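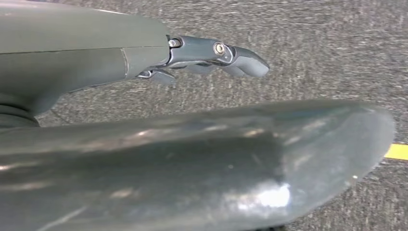

Wrist camera view with the gripper open, over the carpet near the yellow line.

Recording demonstrations by hand guiding and by remote control

Grolasen workshop notes, Altville

These steps cover how we record demonstrations for a single arm with a two-finger gripper. They assume the arm is mounted, the emergency stop has been tested and the wrist camera is streaming to the recording computer. We use the Rellero recorder, but the order of the steps is the same with other software.

Hand guiding or remote control

With hand guiding, you hold the arm and move it through the task yourself while the joints are in free-drive mode. It is quick to learn and good for tasks with contact, such as pressing a lid down or sliding a part into a slot. The drawback is that your hands and sleeves can end up in the camera view, and a policy trained on those images may come to depend on them.

With remote control, you stand back and move a leader device, and the arm follows. The camera sees only what it will see when the robot works alone. It takes longer to learn. Most new operators need an afternoon before their recordings are worth keeping.

For anything that will be trained from images, use remote control. For replaying a fixed path, hand guiding is enough.

Before you record

1. Move the arm to the home pose and open the gripper fully.

2. Check the finger screws. A loose fingertip shifts the grasp point by a few millimeters, and you won't notice until the replays start to miss.

3. Wipe the camera lens with a dry cloth.

4. Lock exposure and white balance. Shiny objects close to the lens will otherwise make the whole picture go dark and bright again as the wrist turns.

5. Set the speed limit to 300 millimeters per second for a first session. Go up to 400 once the operator is comfortable.

6. Start the recorder and watch the live view for a minute. If the picture stutters, fix that first. Dropped images can't be repaired later.

Recording one demonstration

Press record, wait one second, then start moving. The pause gives the file a clean beginning.

Approach the object from the side you want the robot to use later. Slow down for the last stretch before contact. Fast wrist moves blur the background, which is fine while the arm is traveling, but the moment of grasping needs to be sharp.

Close the gripper in one motion. If you miss, open it, back off and try again in the same recording. A few recoveries in the set are useful. A recording with four or five misses should be deleted.

Put the object down, open the fingers, back away and stop. Wait one second before ending the recording.

Large objects close to the camera

A wrist camera sits so near the work that a big object can fill half the view. Leave it that way. Tilting the wrist to get a nicer picture gives you a grasp the robot can't repeat from its normal pose. What matters is that both fingertips stay visible enough for you to judge the gap. If one is mostly hidden, add a second camera on a stand and record both.

How many to record

Our simplest pick-and-place task worked acceptably after 34 demonstrations. Cunha, the sorting task, took around 2000, mainly due to the number of different objects. Start small, train, look at where it fails and record more of exactly that. Vary the start position of the object every time, including the awkward ones near the limit of reach.

Checking the recordings

Play every file back at double speed the same day. Look for:

Gripper state out of step with the picture
Hands or feet in view (hand guiding only)
Long pauses in the middle
Recordings that end before the fingers have opened

Label bad files instead of deleting them if you are unsure, and leave them out of the first training run.

If the arm lags behind the leader

Check the network cable, then the speed limit. A small lag is normal. If it is long enough that you find yourself waiting for the arm – stop recording and restart the controller. Bring the arm back to the home pose before you reconnect the leader, or it may jump on the first command.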